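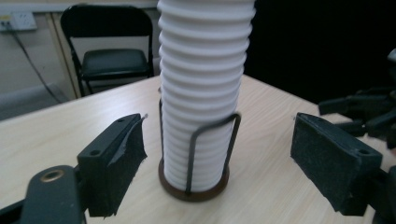 # Cup stack (tabletop)

A **cup stack** is a column of disposable cups pushed one inside the next, kept on a counter or table so people can help themselves. I look after the tableware pages on this wiki, and I've put this one off for ages because I thought there'd be nothing to say. Then I started writing and couldn't stop, so apologies to anyone who only came for the bit about holders (it's further down).

The cups are usually paper or plastic, usually white, and nearly always all the same size. Mixed stacks do exist, mostly in village halls, and they are a menace.

## How a stack works

Most throwaway cups are tapered, meaning the mouth is wider than the foot. Put one into another and it slides down until something stops it, leaving just the rim and a narrow band of wall showing. Do that over and over and you get the ribbed look everybody knows, one ridge to a cup.

The bit of each cup that stays on show is called the *stacking height* in the trade, though I've also seen "nesting pitch" and "stack increment". It's worth knowing, because it decides how tall your pile will get. Say yours is 6 mm. Your first cup takes up its full height and every cup after that adds only 6 mm more, which is why a packet that looks quite modest on the shelf can hold enough for a decent party.

Good cups have a small step or shoulder moulded or rolled into them, near the foot or under the rim, and that's what the cup above lands on. Cheap ones often rely on the taper alone. Those wedge themselves together, especially if somebody has leaned on the pile, and you end up peeling off three when you wanted one.

## Mouth up or mouth down?

I'm going to try to be fair here, though I do have a side.

**Mouth down** keeps dust out and gives the pile a wide foot, so it's steadier on a bare table. You also pick each cup up by its outside, well away from where your lips go. I do it this way whenever there's no holder.

**Mouth up** is quicker for whoever is pouring, as the cup comes away ready to fill. It's also how the cups come out of the sleeve if you open the top end. The trouble is that a tapered column standing on its narrow end is a wobbly thing, and people will put their fingers inside the top cup. Always. A holder sorts out the wobble but does nothing at all for the fingers!

## Holders

A cup holder (also cup stand, cup caddy, or at my mum's house "the cup thing") keeps the column upright. The main sorts are:

- **Wire stand.** Thin metal rods bent into tall loops, rising from a base. The cups stand between the loops, with plenty of the column showing, so you can see when you're running low. Round bases are common and a darker base under black wire is a look you'll find in a lot of kitchens and cafés.
- **Tube.** A closed cylinder, often clear plastic, sometimes fixed to a wall. The pull-down sort feeds from the bottom and keeps the cups cleaner than anything else on this list.
- **Box or tray organiser.** Made for coffee corners, with slots for lids, stirrers and sugar alongside the cups. Handy, but it eats counter space.
- **Counter-sunk tube.** A spring-loaded tube let into the worktop so that only the top cup pokes out. You mostly meet these in canteens.

Wire stands needn't be as tall as the stack. Holding the lower part is often enough, as the nested cups brace each other, and the upper part is left free for grabbing. There's a limit, obviously. Once the free part gets a lot longer than the held part, a clumsy elbow can have the lot over, or bend the column into a sad banana.

My own favourite is the Kuusisto, a plain wire one with a weighted disc for a base. I've had mine for years and the only thing I'd change is the felt underneath, which came away in the first summer and now lives in a drawer. The Stiso is lighter and cheaper and its loops can be squeezed in a bit for narrow cups, which I do like, but pulling a tight cup off the top tends to lift the whole stand with it.

## Sizes and fit

Before buying a holder, measure the **rim** of your cup and not the foot. The rims are the widest part, so they're what has to pass between the rods. A couple of millimetres of slack all round is plenty. Too much and the pile leans, too little and the rims catch on the wire every time you reload.

For height, here's the sum I use:

> full height of one cup + (number of other cups × stacking height)

So with cups 135 mm tall and that same 6 mm step, a pile of 26 comes to 135 plus 150, or 285 mm. Check that against the shelf or cupboard above and leave room for a hand, as you need to lift each cup clear of the one under it.

## Getting cups apart

Stuck cups are the commonest grumble on this page's talk section. Things that help:

1. Hold the second cup down lightly with one hand and twist the top one as you lift.
2. Roll the sleeve gently between your palms before opening it.
3. Store sleeves upright. Lying down, under a load of other shopping, they go oval and grip each other.

Squeezing the pile hard is the natural thing to do and it makes matters worse.

## Buying and storing

Shops sell sleeves of various sizes, while caterers buy by the case. I once ordered a case from Govine for a March fun run and hadn't noticed it held 3000. The Fletasport club hut had cups in it for a very long time afterwards, in the loft, behind the bibs, under the tea urn table. They kept perfectly well, being dry and still sealed.

Once a sleeve is open, pull the plastic back only as far as you need, or move the cups into a holder and fold the rest shut. Keep open stacks away from the kettle and the hob. Steam softens paper rims, and a soft rim dribbles.

## See also

- Lid dispenser
- Napkin holder
- Stirrers and spoons
- Tea urn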